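# Fotis Color Naming Survey

Version 4, released 2021-11-04. Maintained by the Viteveo Language Office. 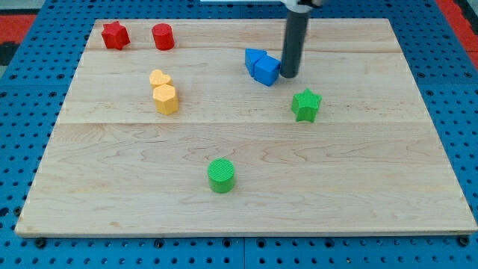 ## Summary

The Fotis Color Naming Survey records the words that adult speakers of American English use for printed color samples. Each of 126 participants was shown samples one at a time, under the same lamp, and asked to give the first name that came to mind. Answers were written down as spoken, including hesitations and corrections.

The release is intended for teachers, lexicographers and students of everyday vocabulary. It is not suitable for the calibration of printers or displays.

## Contents

| File | Description |
|---|---|
| `answers.csv` | One row per answer, with participant code and sample code |
| `samples.csv` | The 194 printed samples, with the ink mix used for each |
| `names.csv` | The 1052 distinct color names, after spelling was made uniform |
| `notes.txt` | Interviewer remarks, lightly edited |

All files are UTF-8 with a header row. Missing values are left blank.

## Collection

Interviews were held at the Wegener reading room and at the Jivum adult learning center. Participants completed a short color vision screening beforehand, and the result is given in the column `screen`. Persons who did not pass were kept in the survey – their answers are marked and may be filtered out.

Samples were printed on uncoated paper in a single run. Sheets that had been handled heavily were replaced from the same stock.

## Treatment of names

- Capital letters were removed.
- "Grey" and "gray" were merged under "gray".
- Compound names such as "brick red" were kept whole.
- Names taken from foods, plants or fabrics were not reduced to a basic color term.
- Where a participant gave two names, both are recorded, and the column `order` shows which came first.

## Known limitations

Participants were recruited through notices at the two sites, and older readers are overrepresented. The samples include more greens and blues than yellows, so the number of names per hue should not be compared directly. Interviewer remarks from the first week in September are incomplete.

## Access and corrections

The files may be used and shared for noncommercial purposes with credit to the Viteveo Language Office. Corrections should be addressed to Finn Strobel, data editor, with the file name and row number. Accepted corrections are listed in `CHANGES.md` – earlier versions remain available on request.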